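Three rounds at Ruststead

Jun 2, 2024

I have played golf on and off since I was a teenager, mostly off. In January I paid for a full membership at Ruststead, the first time I have belonged to a club as an adult. The fee was more than I wanted to spend, so I told myself I would enter the spring singles and play in it properly. It finished last week and I said I would write it up.

The format is match play, full handicap, and you have two weeks to arrange each match. If you can't agree on a date, the secretary sets one, and if you don't show up you are out. I went in off 19. I don't practice much. I hit a bucket of balls on the way home from work when the light is good enough, and I putt on the carpet.
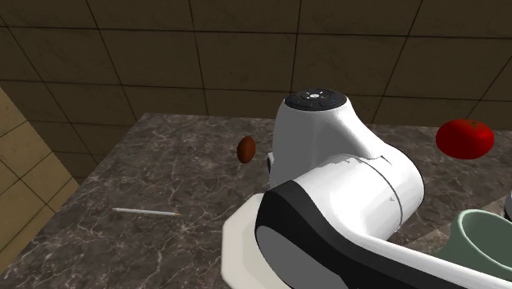
Round one

I drew a man called Şimşekoğlu, who plays off 8 and has been at the club for years. That meant I was getting eleven shots, and he was polite about it. I was three up after six holes without doing anything special. I made bogeys, took my shots, and he missed two short putts.

Then it went the other way. He won the 9th, 10th and 12th, and we were level on the 13th tee. The 13th is the long par five with the ditch across it. I laid up short, he tried to carry it and didn't. I won that one and we halved the next four. On the last he had a putt from the fringe to win the hole and it stopped on the edge. One up.

I slept badly that night, which is silly for a club match.

Round two

My second match was against Andor Szűcs. We know each other a little from the winter league. He hits it a long way, 42 yards past me on the 2nd (he paced it, I didn't ask him to). He also hits it a long way to the right, and we spent a good part of the morning in the trees looking for his ball.

I won 4 and 3. It wasn't good golf from either of us. My notes say I hit three greens in regulation. What I did do well was chip. I had switched in April to using the 9 iron for anything where I had green to work with, and keeping the wedge in the bag unless there was a bunker in the way. It's dull and it works for me.

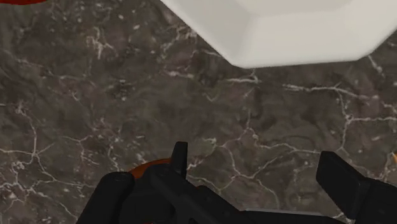 The other thing I changed was pace. I used to rush when the group behind was close, and in the winter league it cost me a couple of holes every time. In this match we let two groups through and I took my normal routine over every shot. We still got around in under four hours, even with the searching.

Andor bought lunch. The kitchen had run out of everything but soup and cheese rolls, so it wasn't an expensive day for him.

Round three

This was the quarterfinal, and it was where I went out. My opponent was a junior from Clakeck who joined as a dual member last year. He is 16 and plays off 4. I got fifteen shots and they weren't enough. He was 1 under when we shook hands on the 14th green. I lost 5 and 4.

I don't have much to say about the golf. I played close to my handicap and got beaten by someone a lot better. He did ask me on the 11th what I did for a living, and seemed sorry for me when I told him.

What's next

The summer stableford starts in two weeks and I've put my name down. Entry is cheap and there is a voucher for the shop if you finish in the top ten. I finished 63rd in the winter one, so I'm not planning how to spend it.

I also need new grips. The Tukora ones I have now went shiny over the winter and I was wiping them on my pants between shots by the end of the Andor match. If anyone reading this has put grips on at home – with the tape and solvent, the whole job – let me know how messy it gets.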